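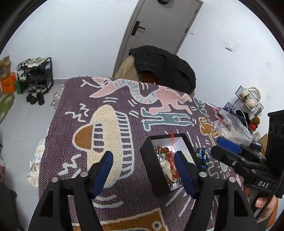 Two grippers, one jewelry box, over the bed.

Thread: House rules for recording in people's homes (draft, please throw things)

plodbridge_hiba
Rule 4 as it stands: "Operators will not handle valuables, medication or documents during a session." We have 209 home sessions on the books and I would bet my lunch that half of them break rule 4 before the first coffee. Tangled chains are a terrific task. Thin, shiny, knotted, everything a policy hates. Do we ban them or write a rule people will follow?

texier_r
Ban them. The first time a gold chain goes down a floor vent, you will be the one writing the email.

lostalo_bench
Disagree with Raphaël. If we only record things that don't matter to anyone we get a model that is world class at moving sponges. I'd go with a tray rule. Anything smaller than a thumb gets worked over a tray with a lip, on a table. Soft surfaces are out. Beads and blankets have an understanding.

texier_r
A tray does nothing about whose chain it is.

lostalo_bench
So get a signature for the chain. We already get one for the couch.

keskin_a
My trouble with the draft is rule 7, the bystander one. "No other persons in the recording area." Have any of you been in a bedroom lately? The recording area is the bedroom. People need to get to their stuff. I'd change it to: anyone who may come into view has signed, and faces get blurred before upload. That we can check. "No other persons" we can only wish for.

plodbridge_hiba
Fair. I'll take that wording. Does blurring happen on site or back at the office?

keskin_a
On site, same day. At Hamel we let it wait once and had nearly 300 clips sitting on a laptop over a long weekend. I aged.

fulgencio_s
Could rule 9 please say where the spare gripper goes when it isn't in use? Ours says "stow safely." I've seen that read as under a pillow.

texier_r
Rule 9 is fine. It assumes adults.

fulgencio_s
Yes, that's my objection to it.

plodbridge_hiba
OK, draft 2 goes up Saturday. Rule 4: valuables with written consent, over a lipped tray, contents photographed before and after. Rule 7: Aslı's version. Rule 9: spare gripper goes back in its case. Raphaël, I'm putting you down as opposed to 4.

texier_r
Put me down as opposed to 4 and tired.

lostalo_bench
Who's buying the trays?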